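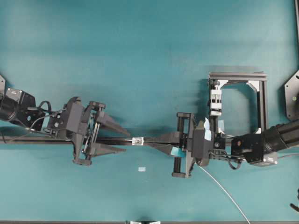 Figure 3. Two grippers nearly meeting over a teal work surface.

Papers > Film and Audience > Section 4

4. What people said on the way out

I should explain how I ended up with a stack of 300 comment cards, which was never the plan. I'd gone to the short film festival in Warley to look at running order, meaning whether a ten-minute drama gets a warmer reception if it follows a comedy. The festival already had a voting slip (one to five, tear the corner) and I figured I'd just borrow those. Then Benedito Fagundes, who programs the shorts there and has done so for years, told me that people tear the corner before the lights come up and then change their minds in the lobby. So we printed cards with one open question: which film are you still thinking about?

I love that question, and I wish I'd asked it in my first two studies! It gets you away from "best," a word that makes people go stiff and start talking about cinematography.

The program ran to 11 shorts, shown in two different orders over the festival. Weldu, the longest of them at 25 minutes, opened one version and closed the other. In the closing slot it was named on the cards far more often, and I was all set to write that up as a plain recency effect (last thing you saw, first thing you mention). But the cards from the other order bothered me. When Weldu went first, people who named it wrote a lot more. They filled the card, they went around the edges, one person drew the brother's coat. When it went last they tended to put the title and maybe a word or two, often "sad" or "the ending."

My best guess is that the early viewers had the whole program to keep turning it over, and every film after it got held up against it. A few of them say as much. One card reads "kept waiting for the others to be that quiet," and I think that's a pretty good account of what a strong opener does to the rest of a lineup.

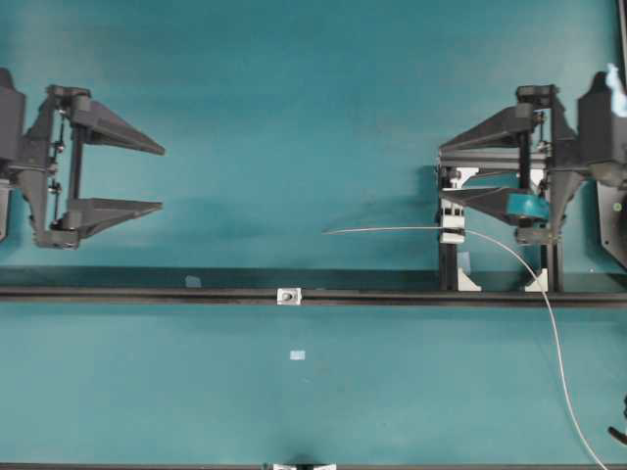 Figure 4. Facing grippers with triangular fingers, teal tabletop between them.

Tredovier is the odd case. It's a small comedy about a ferry timetable and it sat in the middle both times, so in theory nothing about it should have moved. It got much bigger laughs after Weldu had already played, at least to my ear from the back row, and yet hardly anyone put it on a card in either version. Fagundes wasn't surprised at all. He calls films like that the ones that hold the evening up, and he told me he'd never cut one to make room for something heavier.

I didn't record the laughter, so please take that part as one person's notes. I also can't say who skipped the cards altogether, and I suspect the folks hurrying for the last bus are missing from all of this. For the March screenings I'd like to hand the cards out at the door and collect them by mail, with a stamp on each one, and see whether the opener does even better after a few days at home. Section 5 goes through the longer cards in more detail, starting with the people who named two films.

2,471 shares | 25 comments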